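Subject: Re: [walks] Peswood to Kedville in two days?

Rostislav Štěpánek wrote:
> Is the coast path from Peswood still open all the way?
> And is the hostel at Nostoncombe worth a stop?

Yes to both. I walked it in January and the path was clear, though muddy after the 200 steps. 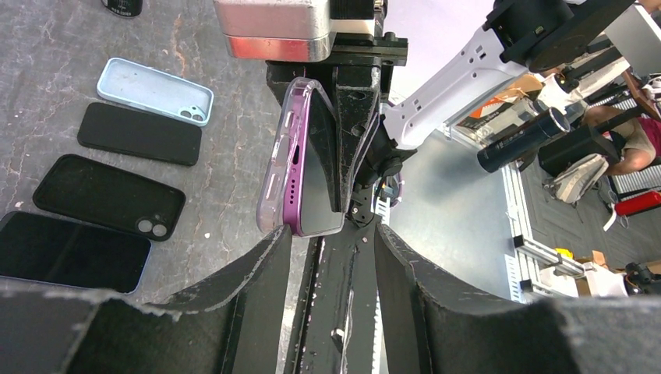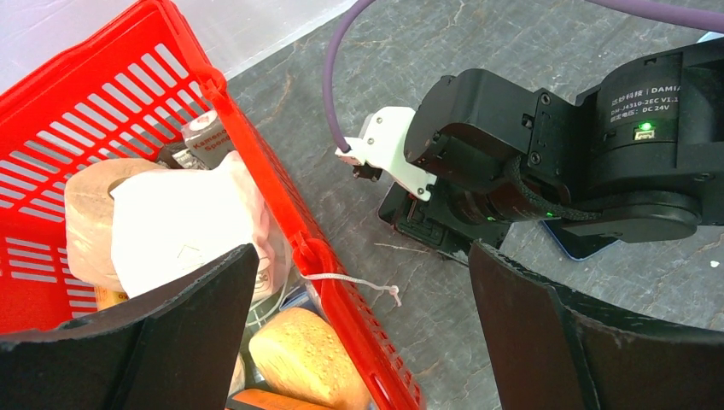 The hostel takes bookings by phone only, and the office shuts at 6 pm. Signal is poor on the cliffs, so ring before you leave Peswood. A phone in a clear case like the purple one is fine in drizzle – in proper rain, bag it. Bus 637 runs from the harbour to Kedville if your legs give out. The last one leaves at 5.20 pm.

Bring cash for the ferry.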